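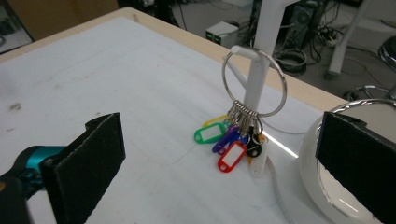 A white key stand, with its short side peg, on a scuffed tabletop.

Keys. Everybody loses them. Ozan Altıntaş lost his 4 times in May, once with a taxi waiting, and that was the month he gave up and called a locksmith about changing the whole front door.

"I was paying to get into my own house," he says. Third callout that spring. Same guy each time, same van, same joke about loyalty cards.

So, the keyless door. Is it worth it? Depends who you ask. Altıntaş went with a Clulto keypad, middle of the range, no app. His sister has the Nima, which does have an app, and which locked her out at 71 percent battery (hers, not the lock's) after an update. She waited on the step until 8 in the evening. Rain, obviously.

Older buildings are harder. Thick doors, odd latches, frames that have moved. On his street, a terrace behind the old Prins bakery, half the doors swell in summer and a motor bolt just grinds. The fitter planed his down twice. Still sticks a bit. You learn to lean on it.

Then the spare key question. Keypads fail, batterys die, so you want one real key somewhere. Not under the pot. A neighbor is good. A lockbox is fine if it's bolted to brick and you change the code when the dog walker leaves. Altıntaş bought a Driren box, forgot the code inside of a week, wrote it on the calendar in the kitchen. Which is inside the house.

The old lock he kept, in a drawer with roughly 3000 screws. The keys for it turned up in July. Coat pocket, teh winter one.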